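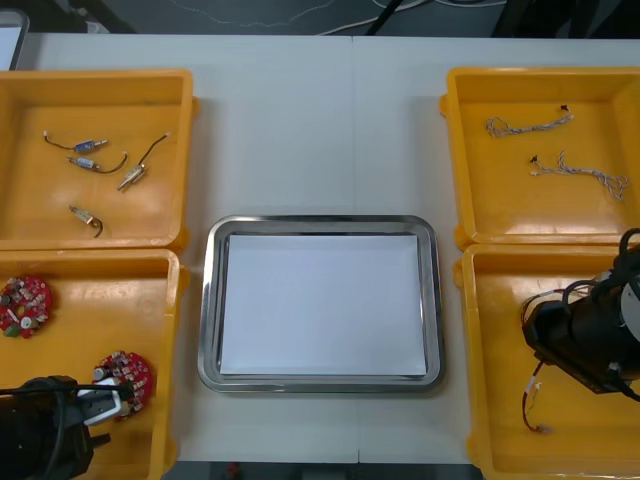 # Galli Two-Arm Kitting Bench

The Galli bench picks small parts out of bins and lays them together in a tray, ready for a person to assemble. It is sold and supported by Prammont from our workshop in Rovemstead. It suits firms that build small electrical products in short runs and spend more hours than they would like on sorting parts.

Page last revised Sunday, January 15, 2023.

## What it does

Kitting is a dull job, but it is harder for a machine than most people expect. Screws and plastic housings are easy enough. Boards with parts on both faces, small components on wire leads and loose harnesses are not, and those are what most of our customers want moved.

The bench has two arms, one for each side of the table. You tell it which bin holds which part and what a full kit contains. The arms then take turns or work together, depending on the kit. Bins and trays are ordinary ones that you can replace locally.

## What it can do now

We ran the bench for most of the autumn at our Gratville site on one kit: a round circuit board, a wire harness, and small parts on leads. Over the trial it attempted 1,320 picks. The longest run without anyone stepping in was 83 kits.

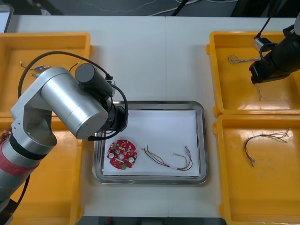 Boards are the part we are happiest with. A rigid part stays the shape it was, so the gripper can take it by the rim and the software can work out fairly well where it will end up. A flat tray with a low rim helps too, and we suggest a sheet of plain white paper in the bottom, as a red board on white is easy for the cameras to find. Harnesses are a different matter. One laid next to a board, with its wires fanned out at both ends, has no fixed outline and may look quite different on the next kit. The bench will usually get it into the tray – it won't lay it straight.

Speed is modest. A trained person is faster on every kit we have tried. The case for the bench is that it can carry on through lunch and into the evening, on work that people are glad to hand over.

## What it can't do yet

- Separate two harnesses that have knotted together in the bin
- Plug a connector into a board
- Tell a damaged part from a good one
- Pick from a deep bin where parts are heaped up
- Refill its own bins

If your job depends on any of these, please wait, or talk to us about splitting the work so that a person does that step. We are working on connectors and hope to have something to show in April.

We are also asked about homes. The same arms will move cutlery or fold a flannel in a demonstration, but we don't sell them for that and don't expect to soon. A kitchen changes from hour to hour, and a bench doesn't have to.

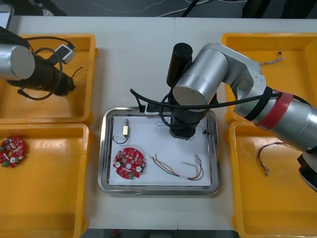 ## Setting up

Allow one day for fitting and another for teaching the first kit. Choose a kit with few parts to begin with. Keep each kind of part to its own bin, and use shallow bins so the grippers can reach the floor. Both arms need room above the table, and when one is stretched out over the tray with the other over a bin at the far side, they take up more space than the table plan suggests. Leave a clear strip on all sides and keep shelves and lamps out of reach.

Cables on the arms should be checked weekly for rubbing.

## Details

| Item | |
|---|---|
| Arms | 2 |
| Bins | 4 as standard |
| Trays | 1, centre of table |
| Longest part | 30 cm |
| Hire, per week | £488 |
| Minimum hire | 4 weeks |

Hire includes fitting, the first kit and phone support on working days. Teaching further kits is charged by the day. Send us a box of your own parts before you order and we will try them at Gratville, free of charge, and send back the results with the parts.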